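Safta Nistor came to Lyon in April with two suitcases and 500 euros. "I knew how to say good morning and thank you," she says. "With these words I lived 4 weeks."

Her first teacher, Didier Moulin, did not let the class use a dictionary. "We had to explain with our hands. I was angry with him every evening - but I learned."
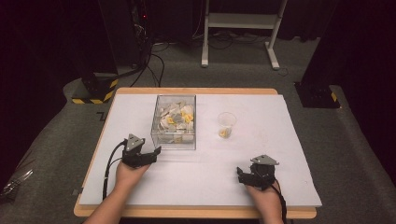 Two hand-held grippers at the table.

Today she reads novels in French, and still counts in Romanian. Does she dream in French? "Only when I argue with somebody. My sister says that I am more polite in these dreams than at home."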